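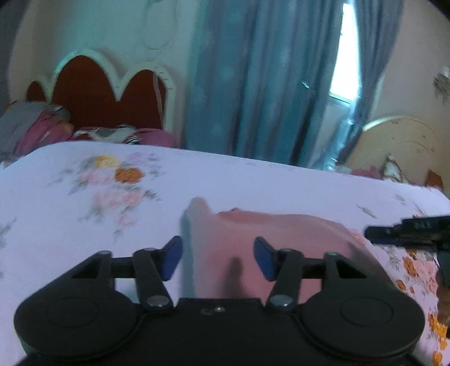 Photo: Nermina Shehu / Hatwood home tasks

From: Yaqin Xiao
To: hatwood-collect
Subject: Re: Sweater folding, when to end an episode

Hello all,

Thank you Berhanu for the question. I answer to the whole list, as two other people wrote me privately with the same thing.

On December 14:20, Berhanu Degefa wrote:
> I have finished 70 episodes of the folding task with the two
> hand-held grippers. My question is about the end of the episode.
> Do I stop when the last fold is made, or when both grippers are
> away from the cloth? The guide says only "stop when done".
> Also, must the garment be perfectly flat at the start? In my
> home it never is.

First question. Please stop when both grippers are open and away from the cloth, and hold them still for a moment before you press the button. If the recording ends while the fingers are still closed, the policy does not learn to let go. We had this problem with the towels set: of 558 episodes, many ended too early and Raquel had to trim or remove them by hand.

Second question. No, it must not be perfect. Small folds and wrinkles are good for us - the learner needs to see them. What I ask is that the sleeves are not hidden under the body at the start, because this is a different task (we call it "unfold") and it goes in a different folder. 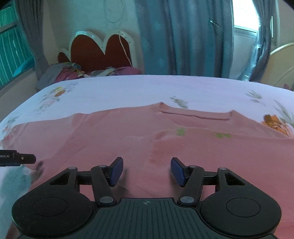 Pink sweater on the bed, gripper open above the knit.

Patterned sheets are also fine, so please do not change your bedding for us. The plain table recordings from Plorier are already enough, and the model trained only on them is weak when the background has flowers or other clothes.

One more request: move slower when you come near the edge of the garment. Thin knit is difficult to see from the gripper camera when the hand is fast.

The target for this task is 1,000 episodes, and 2,000 for all garments together. Berhanu, your 70 can be uploaded as they are. Write in the notes field which ones you stopped early, and I will check the endings myself.

Best regards,
Yaqin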